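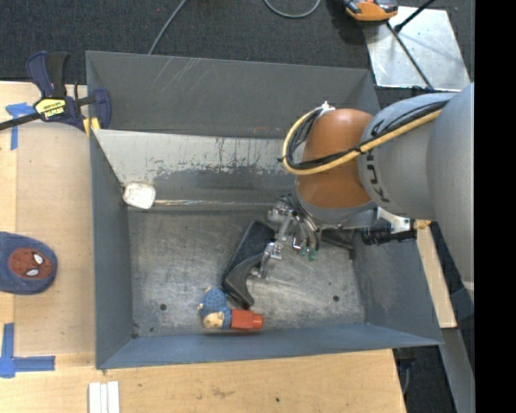
Sheet-Metal Parts Bin, Gray, Sloped Sides

By Emiko Kawaguchi, 28th November

I get asked about this bin more than anything else we carry, and it's a big gray metal box, so go figure! It's the Vatetum large one, the size we sell most of, and I've been stocking it since we moved the shop over to Endberg.

The first thing people want to know is why the sides lean. Parts slide down toward the floor of the bin, so you aren't fishing around in square corners for the last few castings (I have done plenty of that with straight-sided crates and I don't miss it). The back wall is the tall one. I like that because you can tip a tote in from the front and not have half of it go over the far side. The front rim is where you'll be leaning, so run your hand along it when yours arrives and call me if you find a burr.

Now the paint. It chips. If you're dropping metal into a painted metal bin all day, the light gray on the inclined panel is going to wear and you'll get dark streaks coming through, and the floor ends up scuffed and covered in swirly scratches. I get calls from folks who are worried about it after a month or two, and what I tell them is to wipe it down, keep it dry, and touch it up if the looks bother you. Genji Morikawa keeps the touch-up cans in back, light gray and dark gray, and he'll toss one in with your order if you ask nicely.

Mind the round holes in the floor, too. If you keep small stuff like washers or short screws, get the drop-in liner or they'll find their way out. For brackets, forgings, pipe fittings and so on I wouldn't bother with it.

Details
Item number: 1725
Width at the rim: 800 mm
Weight empty: 52 kg
Price: $426, liner and stand sold separately

That weight is no joke, so please have two people on it or use a pallet jack. We ship on a pallet, and the driver will leave it at the curb unless you ask for a liftgate when you order.

The Dostel stand fits this bin and so does the older Pelletier one, if you've still got one of those kicking around. The Pelletier needs the longer bolts, and I have a coffee can full of them, just say so in the notes. I'm out of the low stands until January.

Returns are fine if it hasn't been used. Once there are parts in it, it's yours, sorry! Dents from shipping are a different story, so send me a picture before you sign for it and I'll sort it out.

Last updated: 28 Nov, prices and stand availability

Contact the shop | © Endberg Bin & Rack | Back to top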